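The arm came to Nurkcombe in October, and by the second week everyone had a name for it except Skarphéðinn, who called it the arm.

He had been taking computers apart for thirteen years. Old towers came in at the loading door on pallets, and he and five others opened them up, pulled what could be sold and sent the rest through to the shredder at Drulton. You could do it and think about something else. He had planned an entire kitchen that way, and most of a divorce.

"It frees you up," said the woman from Cormier, who had come to set it going. She had a lanyard and very clean boots.

"For what?"

"Higher value tasks."

He asked her to name one. She said that would come out of the workshops. There were two workshops, with biscuits, and what came out of them was a rota. Two people would stay on the benches. Two would go to the new line at Randlow, forty minutes on the bus, and nobody had yet said who would pay for the bus. One would go into goods in. One would mind the arm.

He got the arm.

Minding it meant sitting on a stool with a tablet. When the arm met something it wasn't sure of, it stopped, and the tablet asked him a thing with two buttons under it. Is this latch open? Yes, no. Is this clip a clip? He pressed and it went on. If he took longer than 63 seconds, the tablet marked him as idle, and the word went on a screen by the canteen where the whole shift could read it.

"It's only for the trial," said the manager.

The trial had been for four weeks. Then it was until Christmas, and then people stopped using the word.

What annoyed him was that it wasn't even fast. Lena on bench two could strip a tower and finish a cup of tea while the arm was still making its mind up about the memory. But Lena went home at five. The target for the month was 1342 towers, and that number had been worked out by somebody who had never met a rusted screw. When a screw was rusted the tablet asked him if he would like to intervene. He would put the tablet down, get the screw out with his own driver, and pick the tablet up again. In the report these went down as assisted completions. They counted for the arm.

He kept his own tally for a while, in pencil, inside the lid of his toolbox. He stopped at 400 and showed it to the manager, who said it was really useful feedback.

In spring they put a page up on the company site. Skarphéðinn read it on the bus, with his glasses pushed up and the phone close to his nose.

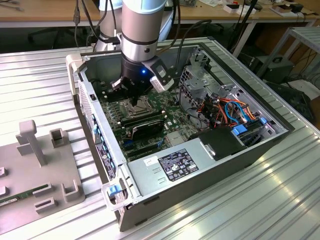 Nurkcombe Recovery Team, Parts and Reuse
11 May 2025

There was the open case on its side on the slotted table, and the gripper hanging over the board with its blue light on. He looked for his stool. He looked for the toolbox too. The old bench was at the back, at least, with some papers on it, and an office chair pushed in underneath.

"Our people now spend their time where it matters," said the line below.

He read that one twice. Then he sent the link to Lena, who was at Randlow by then and paying for her own bus.

Where's you? she wrote back.

Pressing yes, he typed, and got off at his stop.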